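Startseite Laborbuch Einträge Inventar Kontakt

Laborbuch Haushaltswaren, Projekt Gestness
16. November 2023

Gegenstand des Eintrags ist die Aufbewahrung von Bechern auf der Arbeitsfläche. Betrachtet werden der Becherbaum aus Holz (im Inventar: Jurkow) und das schwarze Drahtgestell (im Inventar: Darnance). Die Milch im Karton gehört zum Aufbau und ist auf der Fläche zu belassen.

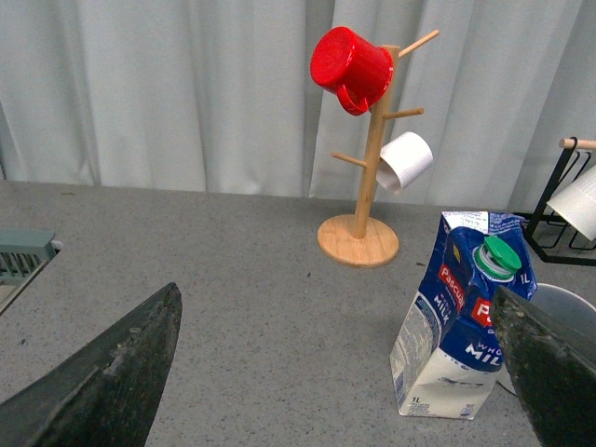
Für den Becherbaum gilt weiterhin die Regelung vom Oktober: Becher werden am Henkel eingehängt, schwere Stücke bevorzugt an den unteren Zapfen. Zu prüfen bleibt, ob die Bodenscheibe bei einseitiger Belastung ausreichend steht — eine Messung liegt noch nicht vor. Die Fläche ist vor jeder Messung abzuwischen, Krümel eingeschlossen. 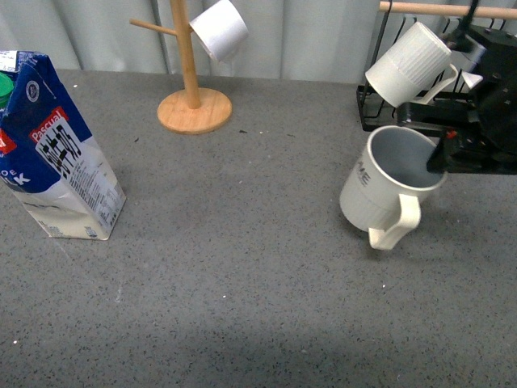
Drahtgestell

Das Gestell nimmt Becher mit unterschiedlichen Henkelformen auf. Der Abstand zwischen zwei Bechern ist so zu wählen, dass sich die Ränder nicht berühren. Als Stellfläche sind ungefähr 12 cm Tiefe vorzusehen; der genaue Wert wird aus dem Datenblatt Rebelo nachgetragen.

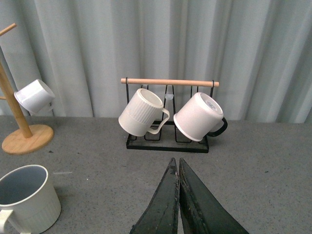
Abb. 3: Drahtgestell mit zwei weißen Bechern, links geriffelt, rechts mit schwarzem Henkel.

Offen ist die Frage der Ablage einzelner Becher auf der Fläche. Vorgeschlagen wird ein Mindestabstand von 9 cm zum Milchkarton, damit der Henkel frei zugänglich bleibt. Kolleginnen und Kollegen werden um Rückmeldung in diesem Heft gebeten.

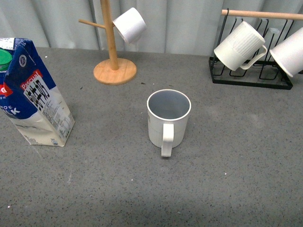 Abb. 4: Weißer Becher, aufrecht abgestellt, Henkel zur Vorderkante.

Nachzutragen: Gewicht der Becher, Durchmesser der Bodenscheibe.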